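Visita a la lavandería Betancur, en Sarkville

Fuimos a la jornada de puertas abiertas de Betancur el 16 de agosto de 2025. La lavandería trabaja para pensiones y casas de huéspedes de la comarca, además de recibir ropa de particulares, y la entrada costaba 2 euros con café incluido.

La visita empieza en la recepción de sacos y sigue por la sala de lavado, donde hay mucho ruido y se oye poco al guía. Nos dieron una hoja con los datos de la casa: 194 clientes fijos y un plazo de entrega de cinco días. La parte de planchado estaba parada, así que pasamos de largo.

Lo más útil fue la demostración de doblado, que se hace en un dormitorio montado al fondo. Trabajan sobre una cama grande con sábana de flores en blanco y crema, y las prendas de punto se extienden ahí antes de doblarlas. Con las de canalé insisten en empezar por el borde acanalado: se sujeta sin estirar, se alisa el resto de la tela y después se pliega hacia dentro.
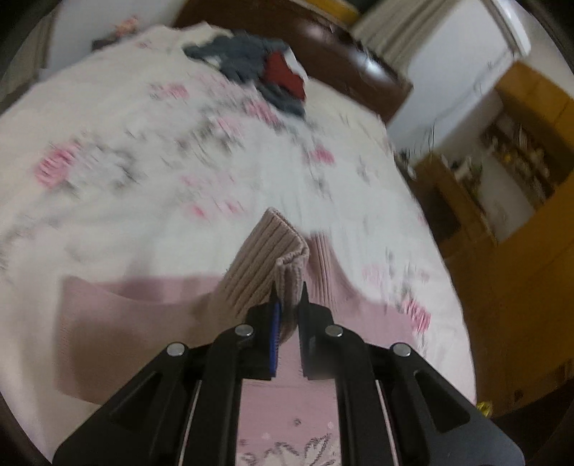
Marjorie Birkett comentó que en su casa hace lo contrario, primero las mangas y al final la cintura, y que el canalé le queda igual de bien si no aprieta la pila en el cajón. El guía contestó que para un armario particular vale, pero que en los paquetes de entrega la goma se marca.

Después hubo treinta minutos para practicar con camisetas y jerséis viejos. La última sala es el almacén, con estanterías Markov hasta el techo y los pedidos ordenados por calle. A la salida venden bolsas de red para la lavadora; compré dos, una grande y una pequeña.

Se aparca bien detrás del edificio. La próxima jornada será en enero y hay que apuntarse por teléfono.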